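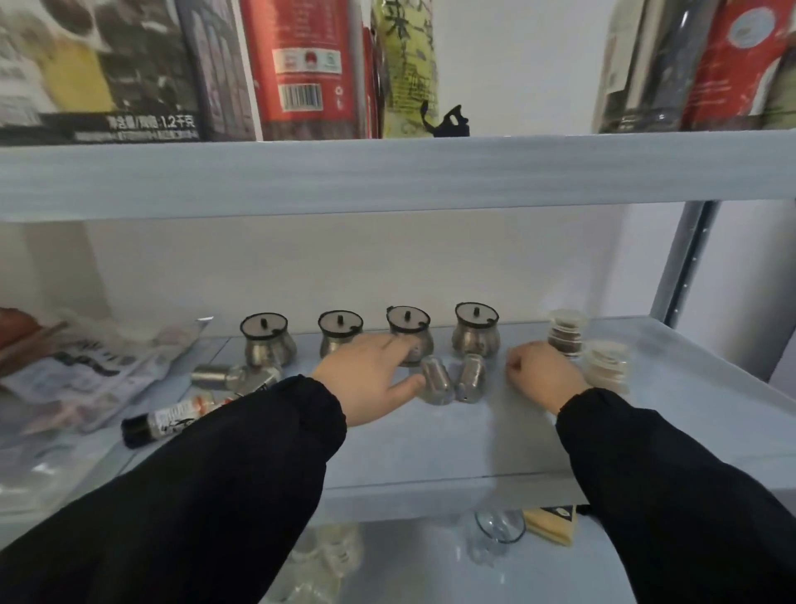 Fiction > Short stories > The Open Day at Flurcombe

Print this page | E-mail this to a friend

The coach put us down outside the Reisinger works at Flurcombe on Tue 6 November, in the sort of rain that comes at you sideways, and my aunt, who had talked of nothing else since October, was first across the car park with her handbag on her head.

She had kept house for 39 years and wanted to see what was going to replace her.

They gave us tea, and a badge each, and a young man in a fleece led us along to the demonstration kitchen, where a rope had been put up and 17 chairs set out behind it. On the other side of the rope stood Makia. I had expected something grander, I suppose – a bit of chrome, a voice. Makia was about my height and had its back to us, and it was looking at a shelf of spices.

"It learns by watching people tidy," the young man told us. "Nearly 1,000 hours of it so far. Jars, packets, bottles that have fallen over."

"Whose jars?" said my aunt.

He said all sorts of people's, and that a firm called Dudetti found them, and she nodded as if she might know one or two.

Then Makia lifted its arm, and the whole room went quiet, even the man behind me who had been unwrapping the same toffee since we sat down. The hand went out very slowly and stopped against a metal spice jar. It stayed there. I found I was holding my breath, which is a silly thing to do over spices, but you try it! It shifted the pot an inch to the left, thought again, and shifted it back.

"Oh, bless it," said my aunt, quite loudly. "That's just what your uncle used to do."

He had, too. He would stand in front of the larder for 15 minutes after Sunday dinner, moving the mustard along and then returning it, and none of us ever knew what he was after. I hadn't thought of it in years.

When the others went off to see the workshop she stayed where she was, leaning a little on the rope, and the young man was kind enough to let her. Makia stood a bottle up. It turned a packet round so the name faced front.

"Salt nearer the stove, dear," she told it. "You'll want it there in the winter."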